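Why I stopped giving my pictures away for the parish calendar

Every March the same email goes round Sellcombe. Could anyone with "a nice camera" send in a few shots for next year's calendar, full size please, no watermark, and would we mind awfully if they were also used on the website, the tea towels and the side of the community minibus? I've said yes to that email for longer than I care to admit. This year I said no, and I've had a few funny looks in the post office, so I thought I'd set down my side of it.

First off, I don't think I'm any great shakes. I take landscapes, mostly up on Skorgate when the mist is sitting in the valley, and for every one I like there's a pile I'd be embarrassed to show my sister. But the ones I like take some getting. You're up at 4, you can't feel your fingers, and a sheep has usually walked through the good bit by the time the light comes. I love all that, I really do! I'd do it for nothing and I mostly have done. What I've gone off is other people deciding it was worth nothing.

What changed my mind was a print. Gaëtan Cordier, who used to share a stall with me at the Grunum craft market, had one of his harbour pictures used for the calendar cover a couple of years back. Lovely thing, all greys and one yellow buoy. Then he found it framed in a holiday let, priced at £34 with a little sticker on the corner, and his name wasn't anywhere on it. He wasn't even cross about the money. He just wanted to know who'd said yes, and the answer was that he had, in an email he'd dashed off on his phone – something like "sure, use it however".

So read the wording, that's my first plea. "However" is a very big word. If somebody wants a picture for a calendar, let them have it for a calendar, for the one year, and put that in writing even if you've known them since playgroup. It feels stiff the first time and then it doesn't.

I know the case against me. It's a village, it's for the roof fund, and what does it cost me to send a file? Anatole Bailly put this to me quite hotly over the garden wall, and he's got a point about the roof. But the printer gets paid. The paper gets paid for. The chap who drives the boxes over from Rolland gets his petrol money, and quite right too. I'd happily be last in that queue, I'd just like to be in it.
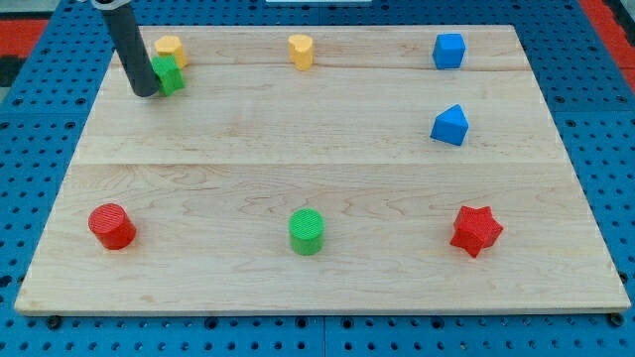

Opinion
10/6/26
Words by a Sellcombe snapper

And before anyone writes in, no, I'm not saying never give a picture away. I gave 2 to the school only last term and I'd do it again tomorrow. They asked nicely, they said what it was for, and they spelt my name right underneath. Small stuff, but it puts you in a good mood for a week.

What I'd like to see is a modest fee for the cover and a credit for everybody inside, in type you can read without a magnifying glass. If the fee goes straight back to the roof, fine, let the photographer be the one to hand it over. I've told the calendar people I'd be glad to send something in on those terms, and they've said they'll have a think and let me know.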